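Category: Robotics and Automation / Cell Maintenance

3.2 Setup and care of the demonstration station

The station described in this section was used for all of the collection work reported in Section 4. It is a tabletop cell for two hand-held grippers. An operator performs a task with the grippers in their own hands, and the recordings are later used to train the two-arm cell described in Section 5. Because the same gripper units are used for long stretches by different people, small changes in the hardware show up in the data well before anyone notices them at the bench. We therefore give more detail on upkeep than is common.

The station was first put together at our Grestau site in October and moved once, to a room with a carpeted floor. Carpet turned out to be a poor base for a table that has to stay in one place. The feet sink unevenly, and an operator who leans on the near edge can shift the table without feeling it. After the move we checked the table position at the start of each shift and again after any break longer than 15 minutes. The check uses a printed card laid against the table corner and takes less time than starting the recording software.

Gripper units. The two units are built as a matched pair on a Bremetti body. Each carries a pierced metal plate on top, which gives us a rigid place to mount tracking parts, and each is connected by cable. We tried a battery version in early trials and gave it up. The cells ran down at different rates in the two hands, and the side with the lower charge closed a little later than the other. Wired units do not have this problem, but they bring the cable problems described below.
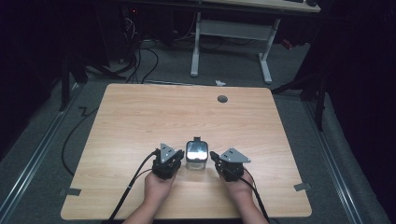
Figure 4. Demonstration station in use, with both hand-held grippers brought up to a small transparent container with a black lid.

Cable wear was the most frequent cause of stopped sessions. A break inside the jacket near the plug gives a signal that comes and goes with wrist angle, and it can pass a static test on the bench. Routing matters more than cable grade. In the position shown in Figure 4 the left cable runs out across the tabletop to the side, while the right one drapes down over the operator's forearm. The second route puts more bending into the cable each time the wrist turns, and right-hand cables failed first in most cases. We now swap the two cables between hands at every service and replace both when either one fails. A loose loop is left at the gripper end so that the plug does not carry the pull. Operators are asked to keep that loop free of their sleeves.

Work surface. The tabletop is wiped with a dry cloth before each shift. Liquid cleaner left a film that made light containers slide sooner than they did on the untreated surface, and one batch of recordings had to be set aside for that reason. Tape on the table is replaced whenever a corner lifts. We do not scrape off the old adhesive with a blade – it marks the finish, and the marks are picked up as features by the tracking software. A plastic card and some patience will do it.

Lighting and surroundings. Dark curtains are hung at the sides of the work area to keep out stray light. They are left in the same position between sessions. Clear objects were the hardest test of the lighting. A strong highlight on a transparent container can hide its upper edge, and the table surface can be seen through the rest of it, so the segmentation step has little to hold on to. We lowered the overhead light level until the highlight shrank and then left it alone. Any later change of lamp was treated as a new setup and logged as one.

Calibration. Jaw opening is calibrated with a set of gauge blocks supplied by Wernard. The operator closes each gripper on a block, holds for 3 seconds, and releases. This is done with the unit held in the working posture, since the jaws read slightly wider when the unit lies on its side. If the two units disagree by more than the limit in Table 2, the jaw screws are checked before anything is changed in software. In our experience a loose screw is the usual fault, and correcting for it in software only hides it until the screw backs out further.

The tracking plates need a separate check. A plate that has taken a knock may look straight and still be turned by a small angle on its mount. We compare the relative pose of the two plates in a fixed jig and refit any plate that has moved. Thread lock was added to the plate screws after the first service and has held since then.

Service interval. A full service is carried out after every 520 recorded demonstrations. It covers the jaw pads, jaw screws, plates, cables and plugs, in that order. The interval was set by the jaw pads, which begin to polish and lose grip on smooth lids before they look worn. Over the period covered here the station produced 1,597 demonstrations and received its full service each time it came due. Koen Kramer carried out the services and kept the log, and the fault codes used in Table 3 follow his notes. The layout of the log sheet was adapted from the Grgić cell, an older installation at the same site.

Two faults were not solved by routine service. The first was a slow drift in the left jaw reading during long sessions, which we traced to a sensor board seated slightly out of line in its housing. A thin shim cured it. The second was a short dropout in both units at once – rare, and never reproduced on demand. Replacing the shared power supply reduced the number of dropouts but did not end them. Demonstrations that contain one are marked in the data and left out of training.

Contact the authors | Copyright and reuse | Back to top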